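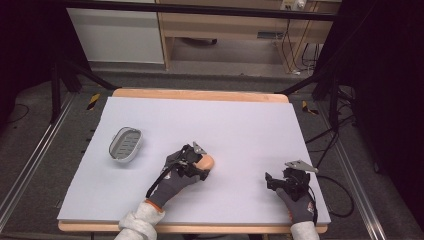

The Hirnham handball season ended in June and I have finally unpacked my bag. I played 4 matches out of the last 10, which is more than I expected after the knee, and I wanted to write down how it went while I still remember it. The bag itself had been in the hall closet for two weeks. It held three rolls of tape, a sock that isn't mine, and a bar of soap that had glued itself to the side pocket after the last away game. The soap needs a dish like the oval one with the white rim and gray slots, so it can drain at home, and from now on I'm taking shower gel to matches.

For anyone new to this blog, I play left back for Sunditz, second team. We are in the lower half of the Mivinier League and have been for as long as I've been on the roster. Most people here think handball is the thing you play against a wall. When I tell coworkers it's seven a side with goals, they ask if it's like water polo without the water, and I've stopped arguing.

The knee first. I hurt it in preseason, landing on somebody's foot after a jump shot. It wasn't torn, but it swelled up and I was told to stay off it until it could take a full squat. That took all fall. I went to practice anyway and did passing drills from a chair, then wall throws, then light jogging up and down the sideline while everyone else scrimmaged. I kept my arm in shape, at least. My wind was terrible when I came back.

My first match was at home against Quaye. They are a tall team and play a flat 6-0 defense, so there is very little room to shoot unless you can get up over the block. I came on in the second half and took three shots. One went in, one hit the bar, and the third was blocked so hard the ball ended up in the bleachers. We lost by six. I was happy just to get through it without the knee locking up.

The second match we won. I don't have much to say about it because the other side showed up with one substitute and ran out of legs. I scored twice from nine meters and gave away a penalty for pushing from the side, which I still think was a soft call. The third was a draw. I sat for most of that one.

The last match was the return game at Quaye, and it was the longest trip of the season, 115 miles each way in two cars. We left at 7 in the morning for an 11 o'clock throw-off. The gym there has a new floor and it's faster than ours, so the ball comes up quicker off the bounce. There were maybe two dozen people watching, and a few of them had drums. We were down four at the half and got it back to one with three minutes left. Then I threw a pass to the wing that was behind him, they ran it back, and that was the game. I've replayed that pass a lot. I should have held it one more step.

Fees for next season went up to 80 dollars a player, mostly to cover gym time. I've already paid. The other change is that we may get Tuesday-style late practices all summer, starting at 9 at night, and I'm not looking forward to eating dinner at 11. I'd still take it over no gym at all, which is what we had last summer when we practiced on the grass behind the middle school and couldn't dribble.

My plan until then is bike riding, single-leg squats, and a jump rope. I also need new shoes. The old pair has lost its grip on the left toe, and I've been wiping the sole with a wet towel at every timeout to keep from sliding. If anyone has found a court shoe that comes in wide and holds up for more than one season, leave a comment.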